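Dillgate Respite Diaries

A table of diary entries kept by parents and other family caregivers of children with disabilities, covering hours of respite care asked for, offered and used. The project was started by Rahel Pichler and Lorraine Katene, both parents of kids on the county waiver list. 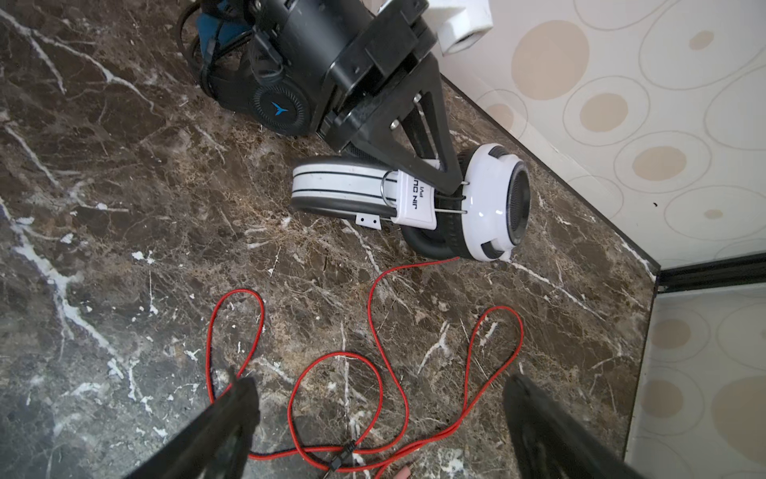 Page last changed: July, by G. Carrier

What's in it

381 families took part over 18 months. Together they sent in 2,716 weekly entries. Of those, 1,490 have a free-text note in the last column. Families joined and left at different points, so do not expect an unbroken run of weeks for each one.

Files

entries.csv -- one row per family per week
families.csv -- one row per family, with the child's age band and main support needs as the parent described them
notes_readme.txt -- how the notes were cleaned
jugah/ -- scripts for merging the two tables

Columns in entries.csv

family_id: random code, not linked to any county number
week: week of the study, counted from that family's first entry
hours_asked: respite hours requested
hours_offered: hours the agency said it could cover
hours_used: hours a worker was really in the home or out with the child
canceled_by: family, worker, agency, or blank
note: free text, may be blank

A blank in hours_offered means the family never heard back. A zero means they were told no. Please keep these apart when you add things up. The first release mixed them, and the totals came out wrong.

How it was collected

Parents filled in a short form on their phone, or on paper if they preferred. Paper forms were typed in by Fitriani Tuhumury. Reminders went out at 8 p.m., which many parents told us was bedtime and the worst possible hour, so we later moved them to 10 a.m.

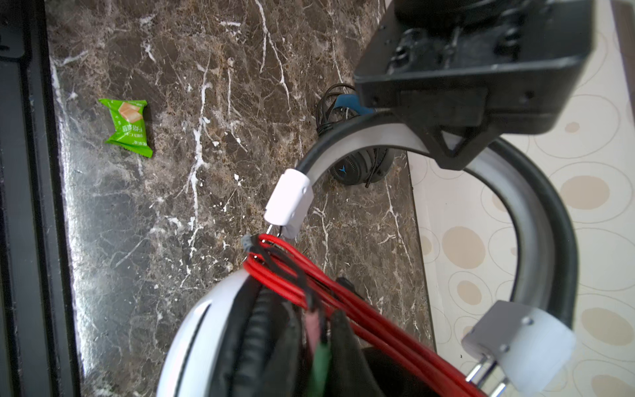 Red wire loops hanging from a metal pin.

Known problems

Overnight respite is undercounted. The early form had no box for it, and some parents put it in the note while others left it out.

Siblings with disabilities share a family_id. Hours are for the household and can't be split by child.

Names of children, schools and workers were removed from the notes by hand. If you find one we missed, write to Onyekachi Isah before opening a public issue.

Use

Free for research, teaching and advocacy. Don't try to identify families. The older Jomar format is no longer updated, but the converter in jugah/ still reads it.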